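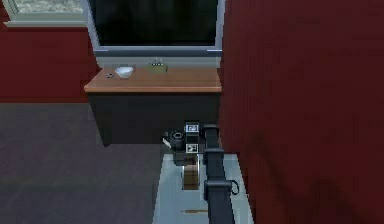 The Plalton Pilgrimage is a walking pilgrimage held each July between the towns of Plalton and Ondton, in honour of the Visitation of Mary to her cousin Elizabeth. It covers 276 kilometres over two weeks, and it's one of the liveliest expressions of Marian devotion in the region — a moving parish with its own hymns, kitchen and a wonderfully stubborn set of customs.

Origins
The walk grew out of a vow made by the Papadopoulos family, who farmed outside Plalton and promised a yearly journey on foot to the chapel of St. Elizabeth at Ondton after a daughter came safely through childbirth. Neighbours joined the second year. The route was first written down by Siiri Hakala, a schoolteacher and convert, whose handwritten guide gives a psalm for every river crossing. Her notebook is kept in the chapel sacristy and is still read aloud on the first evening.

Route
Pilgrims leave Plalton at dawn after Mass and follow farm roads to Oltine, the traditional halfway stop. Most of them spend two nights there, sleeping in the parish hall or in spare rooms offered by local families. 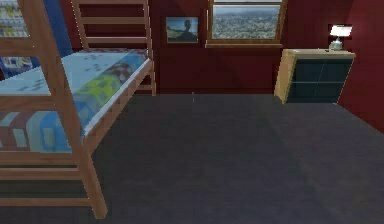
The second half is hillier and much loved for its singing. The last climb, known as Elizabeth's Stair, has 275 stone steps, and walkers take them in silence until the chapel bell is rung from above. Then everyone sings the Magnificat at once, in whatever language they like, and the sound is glorious.

Customs
Each walker carries a small stone from home and leaves it at the chapel door. Expectant mothers are met at the gate with bread and honey, recalling Elizabeth's greeting. Children born since the last pilgrimage are blessed by name — a long and joyful part of the closing Mass.

Attendance
The parish register lists 558 walkers for the most recent pilgrimage, the highest figure so far. Attendance at the closing Mass is larger, and the meadow beside the chapel can hold 1000 people.

See also
Feast of the Visitation
Magnificat
Marian hymns of the Ondton valley

Last edited 2025-03-26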